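Stesik Everyday Bowls – set of 4

Home / Kitchen and table / Bowls / Stesik Everyday Bowls

In stock. Usually sent out within two working days. Sold as a set of four or singly.

Stesik bowls are plain round bowls for breakfast, soup, salad and all the small jobs a bowl gets used for in a kitchen. We have sold them since the shop opened and they are still the bowls most people come back for, usually because they want to add to the ones they have. The shape has stayed the same the whole time. The colours have changed a little, and the ones listed on this page are the ones we hold now.

The set comes with one of each colour – pink, blue, grey-white and cream. If you would like four of the same colour, order them singly and the price works out the same.

Sizes

The bowls are sold in two sizes, small and large. The small one is right for cereal, yoghurt, rice or a helping of pudding. The large one takes a full portion of soup or pasta with room left at the top, so it can be carried to the table without slopping. Both have the same outline, and the small size sits inside the large one when you put them away.

Please check which size you have picked before you pay. The size box goes back to small if you change the colour, and we get a few orders each month where this has caught someone out. If you spot it soon after ordering, write to us and we will change it before the parcel goes.

Colours

Pink is a soft, peachy pink, a bit deeper in the bottom of the bowl than it looks at the rim. It is warmer than the rose pink we used to sell, so the two do not match if you are adding to an old set. Blue is a clear mid blue. Grey-white is the quietest of the lot and goes with most plates people already own. Cream is a warm off-white with no pattern.

Colours look different under different lamps. The pink in particular turns more orange in the evening under a yellow bulb, and the grey-white can look nearly white by a window. Pale wood shows them well and so does a plain cloth.

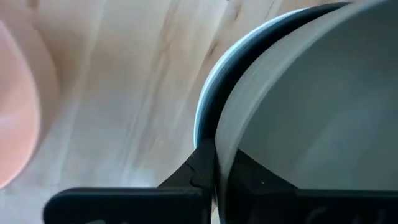
Using the bowls

The bowls can be used for hot and cold food. They are fine in the microwave for warming things through, but the rim may get hot, so use a cloth to lift them out. Do not put them in the oven, under the grill or on a hob, and do not use them over a pan of boiling water to melt chocolate. We are asked about the last one quite often. A metal or heatproof glass bowl is better for that.

Let a bowl that has come out of the fridge stand for a few minutes before you put anything very hot in it. Sudden changes of heat are the most common cause of the cracked bowls we see.

Metal spoons and forks are fine. Over time they may leave faint grey marks on the inside, and these show most on the cream. They come off with a soft cloth and a little bicarbonate of soda mixed with water. Scouring pads will dull the surface and should be kept away from them.

Washing

Dishwasher, top or bottom rack. Leave a gap between bowls so the rims do not knock together. If you wash by hand, use warm water and ordinary washing-up liquid. Dried porridge comes away after a short soak.

Dry the bowls before stacking. Water trapped between two stacked bowls makes them stick, and pulling them apart is how rims get chipped. If two do get stuck, stand the lower one in warm water, put a little cold water in the upper one, wait, and then turn it gently.

Stacking and storage

The whole set stacks on a normal cupboard shelf. Put the large ones at the bottom and the small ones inside. We would not go higher than one set in a stack if the shelf is above head height.

For open shelves, some people like to keep the colours side by side and leave the stacking for the cupboard. The bowls take up more room that way, so measure the depth of the shelf first. The full measurements are on the card that comes in the box, and we can send them to you by email before you order.

On the table

The foot of each bowl is smooth and should not scratch a sealed wooden table. On an oiled or waxed table, lift the bowl to move it and do not drag it. A mat is a good idea under anything hot. The mats we sell under the Aron name are cut to suit the large size, and they come in natural and dark grey.

If you are laying a table with the mixed set, the grey-white and the blue sit well next to each other, and the pink looks best with a bit of space around it. That is only our view. Plenty of customers use whatever comes off the top of the pile.

What is in the box

A set in your chosen size, one of each colour
A card with measurements and washing notes
Paper wrapping, which can go in your paper recycling

The box is plain brown card. We do not gift wrap, but we can leave the invoice out if the parcel is going straight to someone else. Tick the box at the basket page.

Delivery and returns

Parcels go by tracked post. If you live near the Tamuno shop you can choose to collect, and we will email when your order is on the shelf behind the counter. Please wait for the email before setting out.

You can return unused bowls in their box. Open the parcel when it comes, even if it is a present, and look at each rim. If anything is chipped or cracked, send us a photo of the bowl and one of the box. We will post a replacement for the broken piece, and you need not send the damaged one back.

Single bowls bought in the October clearance can be exchanged but not refunded, as it says on the clearance page.

Questions customers have sent in

Can I buy lids?
Not for these. The Priletach storage bowls have lids, but they are a different shape and the lids will not fit here.

Are small differences between bowls normal?
Yes. You may find a slight difference in shade between one bowl and the next, more so if they were bought some years apart. We do not treat this as a fault, but if two bowls in the same box look badly matched, let us know.

Will the pink stain?
It holds up well. Curry and tomato sauce can leave a faint ring on the cream and the grey-white if left overnight. Rinse them the same evening.

Do you sell a bigger serving bowl to match?
Not at present. We had one made and were not happy with the weight of it when full. Tirta Ngau, who buys for the kitchen side of the shop, is looking at another version. There is no date for it yet.

Can I have the old rose pink?
We have around 3 left, all in the small size and all singles. They are not on the website. Email the shop and ask for Iraís Barrera, who will check the stockroom before taking payment.

Customer comments

"Bought the small set for the children and ended up ordering the large for us. The blue is the one they argue over."

"Good plain bowls. One came with a chip on the rim and a new one was sent without any fuss. Would have liked the measurements on the website."

"They stack well but do dry them first, the washing notes are right about that."

"The pink is more peach than I thought it would be from the name. I have kept it and like it now, but look carefully if you are matching it to something."

Also in this range

Aron table mats, natural or dark grey
Priletach storage bowls with lids
Stesik side plates, in the same colours except pink

Page last changed 22 August 2018. Prices and colours are checked each time new stock comes in. If a colour is shown as out of stock you can leave your email address beside it, and we will write to you once when it is back.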